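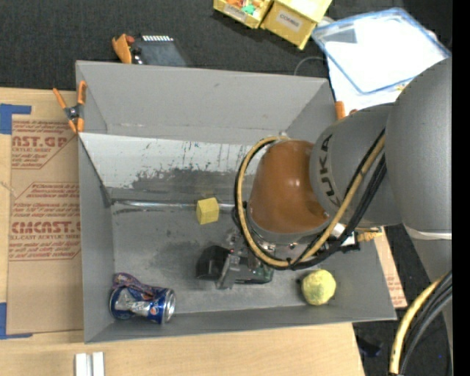 Kioko Opens in Theaters This March

URSTEAD — Woltov Pictures will release Kioko, the first feature from writer and director Henrike Schmieder, in theaters this March. The film was picked out of 1,269 submissions for the opening night slot at the Urstead Film Days, where it played to a full house of 698 and got a second screening added the next morning!

Kioko follows a ferry mechanic who comes home to the island of Trura after her father's funeral and finds that he has left his boat to a stranger. She has one winter to find out why. What starts as a quarrel over a boat turns into a story about two people who loved the same difficult man and never knew about each other.

Schmieder wrote the first draft while working nights at a harbor office, and she held on to the script for years before showing it to anyone. The shoot took 39 days, nearly all of it on the water or within sight of it, with a small crew that slept above the island's only bakery.

"We lost whole mornings to fog, and then we started filming in the fog, and some of those mornings are my favorite parts of the movie," said Schmieder. "I wanted people to feel how small the island is. Everybody hears everybody's engine. I'm so happy it's going to be seen in the dark, with strangers, and loud."

Loud is right. The sound team recorded every engine in the film on Trura itself, and the ferry horn that opens the picture belongs to the boat that still makes the morning crossing. The score, for cello and pump organ, was recorded in the island's church over two evenings — listen closely during the wedding scene and you can hear the wind pushing at the doors.

Kioko opens first in Urstead, with Schmieder on hand for a conversation after the early evening show, and moves to more cities through April. The film runs 1 hour and 44 minutes and is presented with English subtitles. All Urstead showings will have open captions.

Theaters that would like to book the film, and reporters looking for interviews or a screening link, can write to the press office at Woltov Pictures.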